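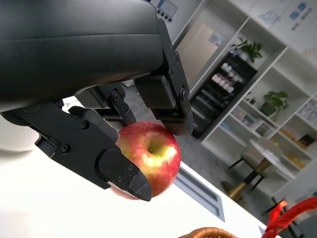 A red apple held in a black gripper.

Nobuhle Pretorius has spent most of October 2020 on the phone. The transfer window is closing, and her client, a 22-goal striker at Prilasholm, still doesn't know where she will be playing next week.

"Two clubs have made offers," Pretorius said. "One is serious. The other wants to pay in installments, and Prilasholm won't go for that."

The serious one is Trastis, who finished fourth and lost their main forward to a knee injury in March. Their bid includes a bonus after 60 appearances. Prilasholm want it paid sooner.

"That's the whole argument now," she said. "The fee is fine. Her wages are fine. We're stuck on one clause."

Pretorius would not give a figure for the fee. She said the player had passed a fitness check and would report for training as normal until told otherwise.

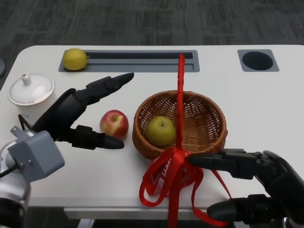
According to Jendeo, the player should stay put until spring, when she would have a better choice of clubs and a full season behind her. Pretorius has heard that view and does not share it.

"She's 26. She wants to play in Europe," she said. "If she waits, somebody else gets the shirt."

Asked if a loan was possible, she said Trastis had raised it once and dropped it.

"They'd need a decision by tomorrow night. I've told both clubs I'll keep my phone on."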